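## 3. 第一次给毛衣做蒸汽定型

恭喜，最难熬的安装部分已经过去了！从这一节开始，Rorow 立式蒸汽架终于要派上用场。刚织好的毛衣、压了一整个夏天的开衫、洗完缩了一圈的羊毛背心，都可以照下面的步骤来。第一次请留足时间，慢慢来，手感很快就会有的。

### 3.1 开始之前

1. 确认水箱已卡到位，听到“咔”的一声才算装好。
2. 加入纯净水，水位不要超过 MAX 线。自来水偏硬的地区，请务必搭配 Ernurik 滤芯使用。
3. 翻看衣物洗标。标有“不可熨烫”的，先在内侧缝份上试一小块。
4. 把衣物平铺，领口、袖口和下摆都理顺，扣子全部解开。
5. 用软尺量一下胸围和衣长，记在本手册末页的表格里。定型后再量一次，对比起来特别有意思！

> **注意：** 水箱里不要加香水、精油或柔顺剂。这些东西会堵住喷孔，也不在保修范围内。

### 3.2 预热与排水

1. 接通电源，旋钮转到“1”档。
2. 等指示灯由红转绿。冬天室温低，尤其是 12 月前后，会慢一些，请耐心等一等。
3. 手持喷头朝向水槽或空桶，按住扳机，把管内的冷凝水排掉。
4. 蒸汽均匀、不再滴水之后，再靠近衣物。

**小心烫伤：** 喷头前方的蒸汽温度可达 100 ℃。任何时候都不要对着人或宠物，也不要给穿在身上的衣服喷汽。

### 3.3 定型

1. 按洗标和毛线成分选好档位：羊毛、羊绒用“1”档，棉麻用“2”档，腈纶混纺也只用“1”档。
2. 喷头与织物保持两指宽的距离，不要贴上去，更不要压。
3. 从下摆往上走，一段一段地来，每段停留几秒即可。
4. 趁织物还温热，用手掌轻轻拍平，把花样拉到想要的宽度。麻花和镂空花会一下子“醒”过来，第一次看到的人多半会叫出声！
5. 罗纹边不要喷。喷过的罗纹会失去弹性，而且很难恢复。
6. 翻面，重复第 3、4 步。
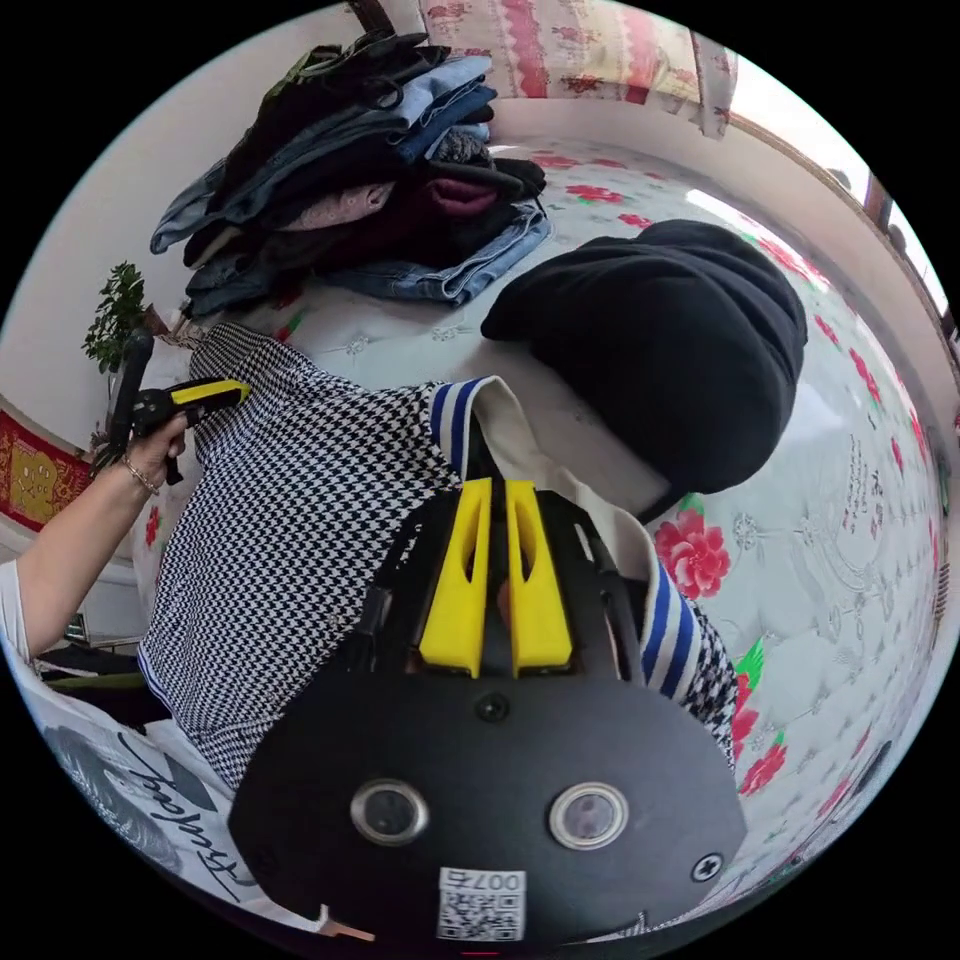

Kagiso Coetzee 试用后来信说，她起初总嫌蒸汽不够大，羊毛也开到“2”档，结果袖子长出一截；后来老老实实用“1”档，多走一遍，效果反而更挺括。她还建议先拿编织小样练手，别一上来就动织了整个冬天的那件。这个建议我们非常赞同，已经加进了 3.1 的准备工作里，请看下面的补充。

**补充（3.1 第 6 步）：** 用同一团线织一块小样，按同样的档位喷一遍，晾干后再量。小样变长多少，整件衣服大致也会跟着变多少，心里先有个数。

### 3.4 晾置与收尾

1. 衣物平放在晾网上，完全干透再挂或叠。深色粗线毛衣最好放过夜。
2. 关闭电源，拔下插头，等喷头彻底冷却。
3. 取下水箱，倒掉余水，敞口晾干。
4. 软管自然垂下，不要打折，也不要缠在支架上。

> **提示：** 计次器显示约 1,064 次时，机器会亮起橙灯，提醒用 Clorkerance 除垢粉清洗一次。做法见第 5 节，过程很简单，洗完蒸汽会明显顺畅起来。

### 3.5 常见情况

| 现象 | 处理办法 |
|---|---|
| 喷头滴水 | 重新预热，再排一次冷凝水 |
| 蒸汽断断续续 | 检查水位和软管是否打折 |
| 织物表面发亮 | 距离太近，请降档并离远一点 |
| 有水渍 | 换纯净水，平铺晾干后再轻喷一遍 |

需要更换喷头密封圈时，请向 Robles 配件部订购，零件号 2,535，下单时写上机身背面的型号即可。换圈的步骤在第 6 节。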